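Tue 4 June

The trouble with decluttering

I have now read two books on decluttering and I am not convinced by either of them. Both were lent to me by Benedicta Ametepe, who has a very tidy hall and wanted them back within the week. I suppose that tells you the method works for her.

The argument goes like this. You own too much, it is making you unhappy, and if you pick up every single thing and ask yourself a searching question about it, you will end up calm. I have my doubts about the middle part. I was perfectly happy with my drawer of old phone chargers until somebody told me it was a burden. 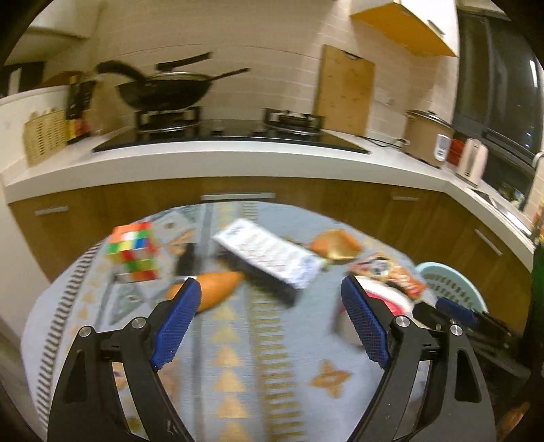 What bothers me more is how quickly the advice to own less turns into a shopping list. The second book runs to 200 pages and by the halfway point it is telling you which boxes to buy. Then there are the apps. I tried one called Skorkanex back in February, which asks you to log everything you own. I gave up at 507 items, and I hadn't started on the loft. I can't say I felt lighter. I felt like someone doing a stocktake in a shop with no customers.

The app also sends a weekly score. Mine went down after my birthday.

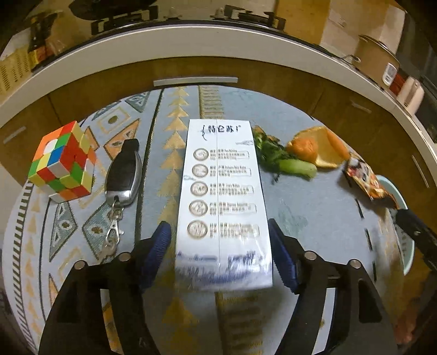 The one-year rule

You will have heard this one: if you haven't used it in a year, out it goes. Fine for a jumper. Less fine for a fish kettle, a sleeping bag or the good tablecloth. Ffion Morgan followed the rule to the letter and gave away her preserving pan, then had to borrow mine when the plums came in. I had kept it out of pure laziness – so where does that leave the rule?

I do accept that some people live with far too much and are miserable about it. For them I expect a firm hand and a hired van would help. But most of us have an ordinary amount of stuff in a slightly wrong place, and I don't see why that needs a philosophy.

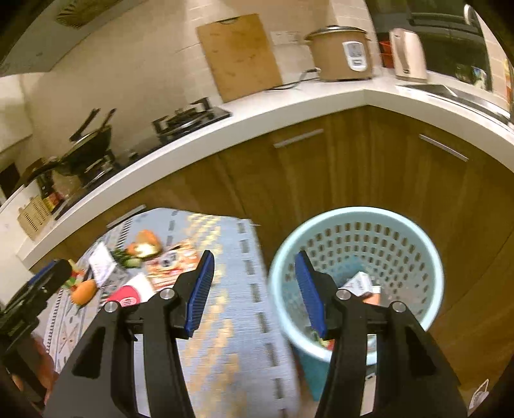 The before and after photos don't persuade me either. They are always taken on the day. Show me the same shelf after a wet half-term and I might start listening.

For what it's worth, I did take one bag to the charity shop after all that reading. It had three jumpers in it, a lamp I never liked and a bread maker. I still have the chargers. Benedicta has her books back, and has offered me a third.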